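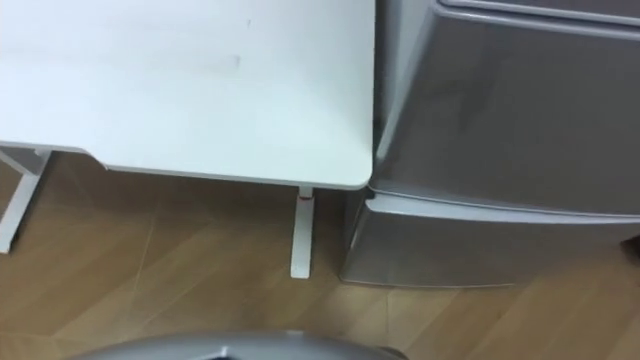
The **Tedness residency dispute** was a disagreement over whether Brahim Farouk, elected mayor of the town of Tedness in November, had lived there long enough to be on the ballot. It passed through a complaint, a petition, two hearings and one very long letter before the town's election board let the result stand. The board's public hearings were held in Benjelloun Hall, a building with a council chamber that was closed for roof repairs at the time, so the parties argued their cases in a side room across an ordinary white table with a rounded corner and a small gray smudge on top. Supporters of both sides later complained that the setting lacked dignity, one of the few points on which they agreed.

## Background

The Tedness town charter requires a candidate for mayor to have "kept a household" in the town for one full year before filing. It doesn't say what a household is. Earlier boards had accepted a lease, a tax bill or, in one case, the word of a neighbor who had been asked to stop by and vouch for the candidate and did so from the doorway.

Farouk, a former harbor inspector, had rented an apartment above a hardware store on Clesetti Street for 14 months before filing. He also kept the house outside town where he had raised his children, and by his own account he spent most weekends there. His opponents said he spent most Mondays through Fridays there as well.

His main rival was the sitting mayor, Hanane Tahiri, who was seeking a third term. Tahiri had been born in Tedness and mentioned it in nearly every speech, including one at the opening of a parking lot. Her campaign slogan, "From Here," was chosen before Farouk entered the race, but it aged well.

## The complaint

The first formal complaint was filed by Loubna El Sherbiny, a retired schoolteacher who told the board she had no strong feelings about either candidate and then submitted 31 pages. She had kept a log of when the lights were on in the Clesetti Street apartment. Farouk's lawyer, Nadège Ferrand, replied that her client went to bed early.

The board declined to rule before the election, saying the ballots had already gone to the printer. Farouk received 1,112 votes and won by a margin that both campaigns described as decisive, Tahiri's campaign adding that it was decisive only if the votes counted.

A petition to void the result followed. Its organizers announced 800 signatures. The town clerk, Hanane Hegazy, accepted 536 of them, rejecting the rest for reasons that included illegible handwriting, repeated names and, awkwardly for the organizers, signers who did not live in Tedness. The number was still enough to force a hearing.

## Hearings

### First session

The opening session was devoted largely to the meaning of "kept." Ferrand argued that a household is kept by whoever pays for it. El Sherbiny, appearing without a lawyer, argued that a household is kept by whoever takes out the trash. The board asked both sides for authorities. Ferrand cited two rulings from neighboring towns, and El Sherbiny cited a dictionary she had brought with her.

The utility records were the main evidence. They showed that Farouk's apartment used water every month, though not a great deal of it. A board member asked whether the amount was consistent with a person living alone. Farouk said it was consistent with a person who showered at the gym. The board accepted his gym membership card as an exhibit and returned it to him at lunch.

### Second session

At the second session Hegazy testified about the clerk's office procedures, a subject on which she proved difficult to interrupt. She confirmed that Farouk had been accepted as a candidate after paying the filing fee of $50 and showing a signed lease, the same proof asked of everyone else. Asked whether her office had ever checked if a candidate really slept at the address given, she said it had not and that she did not intend to start.

Tahiri attended but did not testify. Her statement, read into the record by an aide, took no position on the law and a fairly clear one on the outcome.

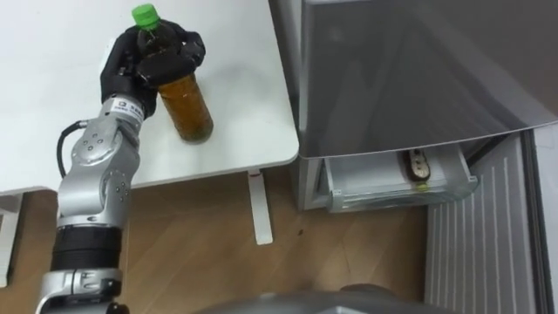

*Bottled tea with a green screw cap.*

Refreshments became a minor issue of their own. The council's hospitality rules covered council meetings but made no mention of board hearings, and the question of who should pay for the drinks was passed between three departments. The bill was settled by the clerk's office under "miscellaneous."

## Decision

The board released its decision in January 2026. By a vote of three to two, it held that a paid lease and regular use of an apartment met the charter's requirement, and that the town could not apply a stricter test after an election than it had applied before one. The majority opinion ran to four pages. The dissent ran to 19 and included a floor plan.

The two dissenting members wrote that a person may own several coffee makers but has only one kitchen. Ferrand called the phrase "memorable, if not law." El Sherbiny said she would respect the ruling and then sent the board the letter for which the dispute is perhaps best remembered locally, a point-by-point reply longer than both opinions put together. The board acknowledged receipt.

## Public opinion

A telephone survey by the polling firm Zasix, taken between the two hearings, found that a majority of residents had heard of the dispute and that a smaller group could say what it was about. Respondents who had voted for Farouk overwhelmingly believed he lived in Tedness. Respondents who had voted for Tahiri overwhelmingly believed he did not. Among those who had not voted, the most common answer was that he was often seen at the hardware store, which is downstairs from the apartment and therefore settled nothing.

## Aftermath

Farouk took office as planned. In his first address he thanked the voters, the board and his landlord, in that order. The council has since considered a charter amendment defining "household," but the draft was sent back after members failed to agree on whether a boat would qualify. Two of them own boats.

Tahiri has not ruled out another run.

## See also

- Tedness town charter
- Benjelloun Hall
- Residency requirement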